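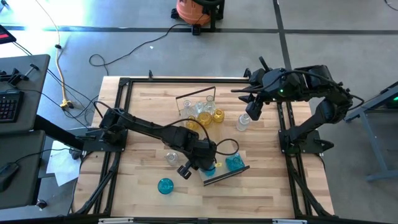 Figure 3. A wooden tabletop with a black robot arm mounted on either side.

4. Why people go back to the same romance

4.1 What I was after

By the time I got to this part of the study I already knew that romance readers reread a lot. Anyone who has worked a library desk could have told me that and saved me the trouble. What I wanted to find out was which bits they go back to, and whether rereading a whole novel is even the same activity as pulling it off the shelf for one chapter before bed. Most of the earlier work I read while planning this treats a reread as a second full reading, start to finish. That never matched my own habits (I have read the last third of some books many more times than the first), and I had a feeling it wouldn't match other people's either.

So I went to Plusgate, the reading log I described in Section 2, and asked for diaries. Plusgate lets its members write a short note each time they pick up a book, and the notes can be as messy as they like. I recruited 200 members who had all finished at least one of the Calau novels, the long small-town series published by Seppälä. I picked Calau for a pretty practical reason. The books share a setting and a lot of side characters, but each couple gets their own volume, so a reader can go back to one without having to go back to all of them. Readers also argue about the order, which made for lively notes.

4.2 Sorting the notes

The members wrote 4000 notes between them over the diary period. I read every one, and then Pui-shan Tam and I each coded the same 1000 separately before comparing. We used the scheme from Section 3 with one change. Our first version had a single label for "favorite scene," and it swallowed everything. People put confessions of love in there, and also arguments, and a surprising amount of cooking. We split it by what the note said the scene was for. If the reader wrote that she wanted cheering up, that went under comfort. If she wanted to check how a misunderstanding had been set up, that went under craft. Notes that just said "again!" went into a pile we called bare returns, and I'm still fond of that pile even though there isn't much to be done with it.

Pui-shan and I disagreed most often about the comfort label. I tended to hand it out freely. She held back unless the reader had named a feeling, and after talking it over I came around to her way of doing it, so the final coding follows her stricter rule. The rest of the notes were then coded by me alone. I know that's a weak point, and I come back to it in 4.5.

4.3 Whole books and parts of books

The clearest thing in the diaries is that full rereads and partial rereads go with different kinds of talk. When members reread a Calau book from the first page, they mostly wrote about the town. They mentioned the bakery, the ferry, the sister who will get her own book later on. The couple came up, of course, but often as something the reader was waiting for. One member wrote that she had "moved back in for the week," and I think that's as good a description of a full reread as I'm going to get.

Partial rereads were all about the couple. These notes were short and they knew what they wanted. Readers named a chapter, sometimes a page, and quite often a single line. The scenes they went back to were not usually the big declarations, though I had expected those to win easily. People went for the scene just before, where one character knows and the other one doesn't yet. Several members said the declaration itself was better the first time and that the lead-up got better every time after. I liked this a lot, partly because I'd been assuming that knowing the ending would take the tension out. For these readers it seemed to put a different kind in – they knew what was coming and the characters didn't.

There was also a smaller group who reread only the arguments. I hadn't planned for them at all. Their notes read almost like sports commentary, with opinions on who had been fair and who owed whom an apology. A couple of them had changed sides since the last time and wrote at length about why.

4.4 The shelf and the phone

I had asked members to say what format they were using, mainly for bookkeeping, and then it ended up mattering. Full rereads leaned toward paper. Partial ones leaned toward the phone, where a search box will take you straight to a line you half remember. But paper readers had their own ways in. They wrote about cracked spines that fell open at the right place, and folded corners, and in one case a grocery receipt that had been holding the same page since the book came out. I'd be careful about making too much of the split. Plenty of members owned the same novel in both formats and switched between them without seeming to think it worth a mention.

The reading group at the Closbridge library, whom I interviewed for Section 5, put this to me in another way. Their feeling was that a phone is for when you want the scene and a paperback is for when you want the afternoon. I don't have the numbers to back that up properly, but it fits what I saw in the diaries.

4.5 Some worries

Plusgate members like writing about what they read, so they may well be more deliberate about rereading than people who never log a thing. The bare returns hint at a whole lot of rereading that happens without any words attached, and a diary study is a poor tool for catching it. The Calau books are also unusually easy to dip into, with short chapters and titles that tell you who is in them. A denser series might push readers toward starting over from page one.

Then there's my solo coding of the later notes. Pui-shan went over the craft label again in October and moved a handful into comfort, which made me laugh, given how we'd started. The changes left the pattern in 4.3 where it was. I've kept both versions of the coding sheet, and the next section uses the corrected one throughout.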